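Aquavit that has been to sea, and other things I paid extra for

Roald Brekke sent me a bottle of Fenum for my birthday, and I have been trying to be fair to it ever since. It's an aquavit, caraway first and then a bit of orange peel, with a gray label and a cork that fits too tight. It costs $112. Their plain one, same caraway, same strength, costs less than half that. The difference, according to the booklet tied around the neck, is that mine spent 187 days in a barrel on the deck of a ship.

I should say that I like aquavit. I grew up on it, or at least on the smell of it. And I know that shipping the stuff around in casks is an old habit with a real story behind it. What I doubt is that I can taste the boat.

The booklet says the rolling of the waves "wakes the wood." It says the changes in temperature "teach the spirit patience." Then it gets to the salt air, which is supposed to find its way through the staves and leave a trace of the ocean. I read that part twice. If salt air can get in, what is getting out? Mathias Bühler, who used to sell barrels and has no reason to talk them down, told me a barrel in a drafty shed will do most of the same work. He wouldn't say all of it. I pushed.

So I set up a tasting. Seven of us, two pours each, no labels, same kind of glass. I poured in the hallway so I wouldn't give anything away with my face.
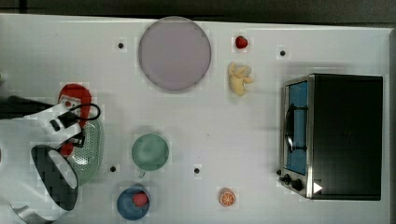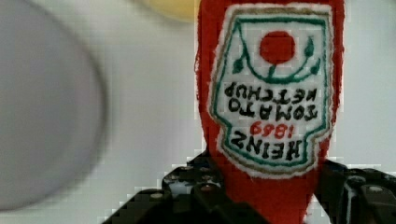 Toy bananas and a strawberry near the toaster oven in the first one, the plush ketchup bottle up close in the second.

Four people preferred the cheap one. Gaëtan Delorme picked the sea bottle and was very sure about it, but he described it as "smoky," and there's no smoke in either of them. Sølve Magnusson said they were the same drink and asked if I was playing a trick. I tasted too, though I knew which was which, so you can throw my vote out. I thought the expensive one was a little rounder. I would have thought that whatever was in the glass.

Does this prove anything? Not much. Seven people after dinner is no kind of study, and I let everyone eat pickled herring between pours. A friend of the brand would say the palate was ruined. Fine. But if a slice of herring can wipe out 187 days at sea, I'd like a discount.

The gift box bothers me more than the barrel does. It has a magnet closure and a little brass compass that points, on my kitchen counter, toward the refrigerator. Somebody paid for that compass, and I'm pretty sure it was Roald.

I'll finish the bottle. It's good! I just plan to buy the plain one in November, when people start coming by, and pour it from the gray bottle to see who mentions the ocean.

Recent posts
Amundsen bitters: is the dropper worth it?
Nullum and the trouble with alcohol-free gin
What "small batch" means when you ask the maker
Prokater's hangover tea, tried so you don't have to
Roald Nyberg's plum brandy, second attempt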